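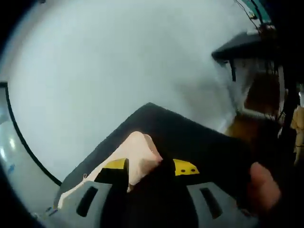 Household Textiles, Unit 6: Fibers, Absorbency and Care
Instructor: Marta Karpenko
Handout revised June 22, 2019

Read this before the lab. It replaces the pages on fiber content in the old packet.

1. Fiber and yarn

A fiber is the smallest unit of a fabric. Fibers are spun into yarn, and yarn is woven or knitted into cloth. Cotton takes in water through the fiber wall. Polyester takes in very little, so most of the water in a polyester cloth sits between the yarns.

Terms to know: staple, filament, ply, twist, warp, weft.

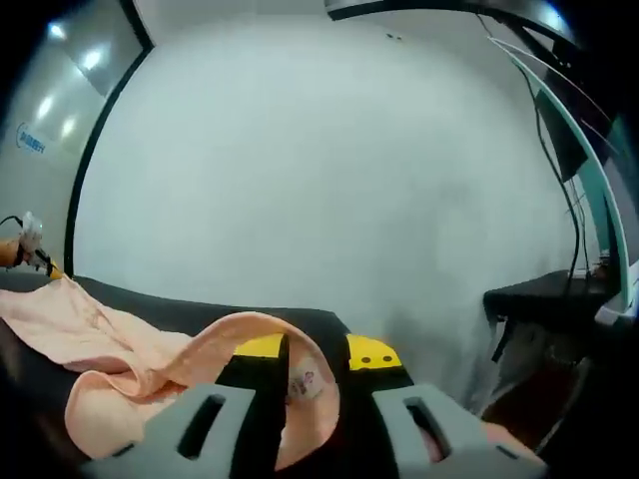

2. Pile fabrics

Terry is woven with two sets of warp yarns. One is held tight and forms the ground. The other is kept slack and is pushed up into loops. Longer loops hold more water but snag more easily - do not pull a snag, cut it level with the pile.

Fabric weight is given in grams per square meter. The Hotley sample in your kit is 653, the heaviest we use. Weigh it dry and write the figure on your sheet before you start.
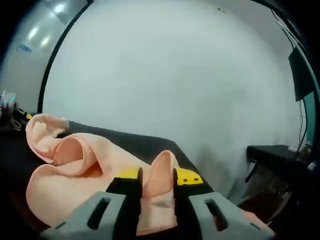 Softener coats the loops and slows the uptake of water. In last August's lab, Severyn Levchenko's group washed one set of swatches with softener and one without, 21 washes each. The softened set took 32 seconds longer to soak up the measured amount. Their sheets are in the binder.

3. For next time

Read the chapter on dyes in Maksymiv. Bring one worn cotton item with its care label still attached. Lab partners are the same as in Unit 5, except that Vira Stetsiuk moves to Yaroslav Pavliuk's table.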